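Limescale on dark grey shower set, what's safe?

Zuzanna Zalewska
Got a dark grey rail set, hose, little shelf, mixer bar at the bottom. Water round Brirnville is rock hard and I've ordered the same finish for our bathroom. Don't want to wreck it. Vinegar ok? Had it on the old chrome one for years, no bother.
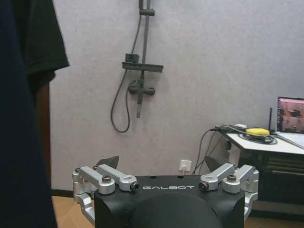 Also does the shelf come off for cleaning or is it fixed to the rail. Fitter is coming at 2 so quick replys please!

Hipólito Maldonado
No vinegar on coloured finishes. Took the colour off my tap in patches, 65 quid down the drain. Washing up liquid, warm water, soft cloth, then dry it. Every time. Boring but works. Shelf depends on the make, look underneath for a small screw before you pull anyhting.

Nattawut Chaimongkol
vinegar is fine if you rinse it

Ximena Quiroga
Wouldn't risk it. Check the care leaflet, mine said no acids at all.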